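The Night Shelf

I used to put things on shelves for a living. Now I sit in a chair at Ikwood and watch an arm do it on a screen, in a made-up kitchen with marble all over the place, and my job is to say yes or no. They call the program Florneo. I call it the kid, mostly when my supervisor isn't listening.

My first night on the chair I had coffee, a cushion from home and two buttons. Robel Hadgu, who'd worked returns with me for years, had the chair next to mine and he'd already taken his shoes off.

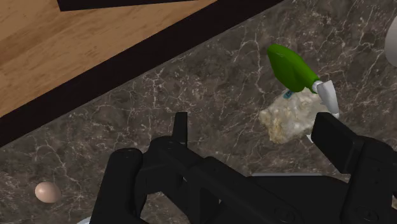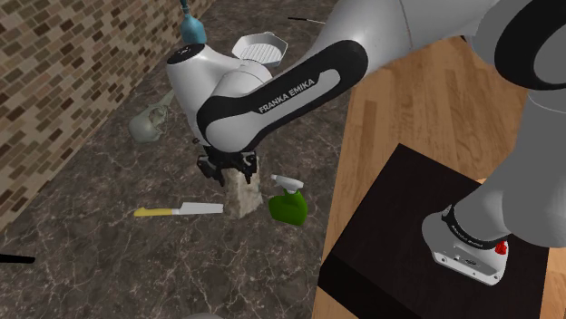
"Who keeps a skull near the grill pan?" Robel said.

"Somebody with a big kitchen," I said, and pressed yes.

You have to understand what returns was like before (you'd hate it, I loved it). Boxes came down the belt all night and you opened them and you guessed at people. A wedding that got called off. A guy who bought the same drill twice. We'd yell the good ones across the floor and old Wubshet would yell back even better ones from the dock, and half of his were lies! My back hurt every single day from August on and I still got there early.

The chair doesn't hurt. I'll give it that. I sleep better, my knees have stopped clicking, and the pay went up a little. But it's so quiet in there. The kid doesn't guess at anybody. It goes for an egg the same way it goes for a knife, and it never wants to know who was making breakfast.

By four in the morning I'd done 463 and Robel had done more, because he's competitive even when he's barefoot. Then he stopped with his hand over the button.

"They got divorced," he said.

"Who did?"

"The kitchen people. She took the table and he's got everything on the floor."

I looked at his screen for a good long while. "No," I said. "They're moving in. They just haven't found the box with the shelves."

From the far end of the row, where I'd thought the new girl was asleep, somebody yelled, "It's his mother's place and he's hiding from Flirnemus!" Flirnemus is the company that does our payroll. It made no sense at all. Robel laughed so hard he hit no by accident, and we had to fill out a form.

The kid waited for us, and then the next one came up.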